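Candela Miranda
21 May 2023

1/ I have been trying to read more in English for two years, and this spring I finally changed the way I keep my vocabulary. Some people asked me about it after my last post, so I will write it down in a thread. It is long, sorry. Take tea.

2/ First, my situation. I moved to Flistau for work. At the office we speak English all day, but it is a small English: deadlines, invoices, "please find attached." I could do my job and still not understand a novel for teenagers.

3/ My old method was one big list. Every new word went at the bottom. When I stopped, the list had 2,167 words in it. I am not proud of this number. I tested myself on one page from the middle and I knew almost none of them.

4/ The problem with a long list is that all words look equal there. "Kettle" is next to "notwithstanding." One I need every morning, the other I have needed once, in a contract.

5/ So now I have three groups and no list. Every word must live in one of them:
Left: words I understand when I read, but never say.
Middle: words I am using on purpose this week.
Right: words that come out of my mouth without thinking. 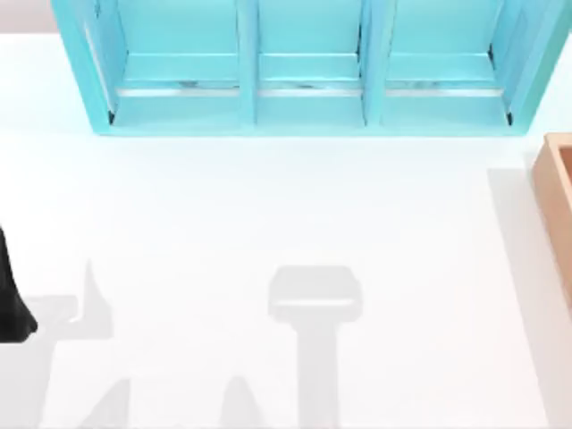 6/ The middle group is small, and it has to be. I allow 16 words, not more. If I want to put in a new one, an old one must go left or right. At first this rule felt too strict and now it is my favorite part.

7/ How does a word go right? I must use it three times with a real person, in a normal conversation. Talking to myself in the shower does not count. (I tried to count it. My sister said no.)

8/ How does a word go left? If the week is finished and I had no chance to use it. Going left is no punishment. "Thimble" has gone left four times already. I like it very much, but I do not sew and my colleagues do not sew.

9/ Where do the words come from? From books, mostly. I read 14 pages in the evening, with a pencil. I underline everything I don't know, but I look up only the words that I meet twice. This was difficult for me in the beginning, I wanted to look up everything.

10/ A book for this must be a little bit too easy. I began with a very famous and very thick one and I gave up before the second chapter. Then a woman at the Cluvden bookstore sold me a used mystery about a stolen boat, and I finished it in nine days. I still don't understand how the boat got out of the harbor, but I think this is the fault of the author.

11/ Somebody asked about apps. I used Hullik for one winter. It is a good app for remembering, and the reminders are polite. My trouble was that I became good at Hullik. I saw the word and knew the answer by the shape of the card, and then in the kitchen at work I could not find the same word.

12/ Paper works better for me. I write the word, the sentence where I found it, and one sentence of my own. No translation! If I write the Spanish next to it, my eye goes directly to the Spanish.

13/ My own sentence has to be true. "The ladder is tall" is a dead sentence. "My uncle fell from a ladder at my cousin's wedding" I will remember until I am old. (He is fine.)

14/ A few words that went right since I started, so you can see how ordinary they are: shelf, lid, drawer, to lean, to spill, corner, stubborn, leftovers. I could say "quarterly forecast" before I could say "lid." That is what an office does to a person. 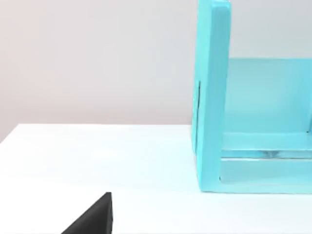
15/ About prepositions, because three of you wrote to me. I don't have a secret. I write them together with the word, as one piece: "lean against," "on the table," "in the corner," "at the back of." I still make mistakes with in and on. You will probably find some in this thread.

16/ My teacher, Mrs. Cortés, says a reader needs 3,000 word families to be comfortable with simple novels. I don't count mine anymore. I notice only that the pencil is used less on each page than in winter.

17/ What I have not solved: listening. On paper I know "would have been," but in a fast conversation it is only a noise. If you have a method for this which is not "watch series," please write it to me. I watch series. I read the subtitles.

18/ In September I will begin a course in the evenings, two times a week, with homework. I will keep the three groups and see if they survive.

19/ The words in the middle this week, if you want to use one with me in the replies: grudge, damp, to borrow trouble, sturdy, hem (again sewing, I know), to dawdle. The others I keep for the office.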